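Hard Water at the Tap: A Conversation with Natalina D'Amico

Natalina D'Amico has serviced residential water softeners in and around Mirstead for most of her working life. She started at Daltov, which sold and installed the equipment, and later moved to Cifuentes Water Service, which does repair and testing only. Her current route covers 267 homes, nearly all of them on private wells. We spoke in July 2026 at the Cifuentes shop, where the bench was taken up by a control valve in pieces and a tray of seals.

The wells on the east side of Mirstead draw from limestone, and the hardest one on her route tests at 21 grains per gallon. Anything over 10 is usually classed as very hard. D'Amico does not put much weight on the class names.

"Hardness is calcium and magnesium, and you report it as if it were all calcium carbonate," she said. "The number tells me how much capacity the softener has to have between regenerations. Whether the homeowner calls it hard or very hard makes no difference to the resin."

A softener works by ion exchange. The tank holds small plastic beads charged with sodium. As water passes through the bed, calcium and magnesium attach to the beads and sodium is released in their place. When the bed is used up, the valve draws salt brine through it, which drives the hardness off the beads and sends it down the drain. The beads are then ready for another run.

Most of the faults she sees are in how the valve was set up at installation. The installer enters a hardness value, and the valve uses it to work out how many gallons can be treated before the next cycle. If the value is too low, hard water reaches the house before the unit regenerates. If it is too high, the unit regenerates early and wastes salt.

"People put in the number off a test strip," she said. "A strip is fine for telling you the softener has quit. For programming I want a titration, and I want iron measured separately. Dissolved iron takes up capacity too, so you add an allowance for it. If nobody tested for iron, the setting is wrong from the first day."

She takes raw water samples from a tap ahead of the pressure tank where there is one, after the pump has run long enough to clear the line. The softened sample comes from a cold tap. She avoids the hot side because the water heater holds a large volume, and that volume may have been treated days earlier. A hot sample can read hard when the softener has already been fixed, or soft when it has already failed.

Salt bridging is the next most common call. A crust forms across the brine tank above the water line, and the salt below it dissolves away. The tank looks full from the top, but the water underneath never becomes strong brine. Her test is to push a broom handle down through the salt. If it meets a hard layer and then drops into open space, there is a bridge. She breaks it up by hand, working from the middle so as not to crack the tank wall, and then starts a regeneration manually.

Asked about pellets and crystals, she said she has no strong preference as long as the salt is clean. Rock salt is cheaper and leaves grit in the bottom of the tank. "Then you're cleaning the tank every year, and you've spent the savings on your own afternoon. Keep the level down if the basement is damp. A tank filled to the lid is the one that bridges."

Resin life is harder to predict. On well water without chlorine she has opened tanks at about 10 years and found beads in good condition. Chlorinated supplies are harder on resin. The beads swell and soften, the pressure drop through the bed rises, and the owner notices poor flow in the shower before noticing any scale. Iron fouling looks different. The beads turn brown, and capacity falls while flow stays close to normal. A resin cleaner will recover some of that capacity if it is used early enough.

She was less interested in the salt-free units that come up in sales calls. Clotodus, a conditioner sold locally by a former competitor of Daltov, is one she is asked about often. "It doesn't remove hardness and the manual doesn't claim it does. It's meant to change how the scale forms. I can't titrate for that. If a customer wants one, I tell them my test kit will read the same before and after, and they should decide what result they're paying for."

Part of her job is explaining what a softener will not do. It does not disinfect. It does not remove nitrate in any way a household should depend on. It does not correct acidic water, and acidic water will go on attacking copper pipe after the hardness is gone. She asks well owners to have a bacteria test done every year by a laboratory, and again after any work that opens the well cap. December is a slow month for her, and she uses it to call the customers whose results have not come in.

On sodium, she gives people the arithmetic and refers them to a doctor for the rest. The harder the raw water, the more sodium the softener adds. Many homes on her route leave the kitchen cold tap on untreated water for this reason. The plumbing is simple if it is planned before the walls are closed. In a finished house it may mean running a new line.

That arrangement has a cost at the sink. Untreated water dries to a white film on anything left standing near the tap, and soap reacts with the hardness to form a curd that clings to fabric, foam and metal. D'Amico recommends plain white vinegar for the film, left on long enough to work and then rinsed. She does not use it on marble or other natural stone, which the acid will etch, and she never mixes it with bleach.

"Scale is a carbonate, so an acid dissolves it," she said. "Soap curd is a different material and vinegar is slower on it. Detergent and warm softened water will do more. If you scrub dry scale with something rough, you scratch the surface, and the next layer has more to hold on to."

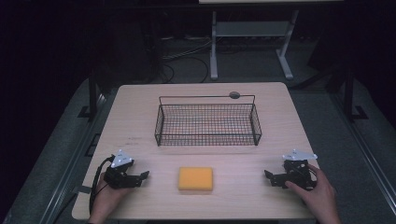 Her own kitchen has 2 cold taps, one on each supply. She fills the kettle from the untreated one and descales it when the element starts to look gray.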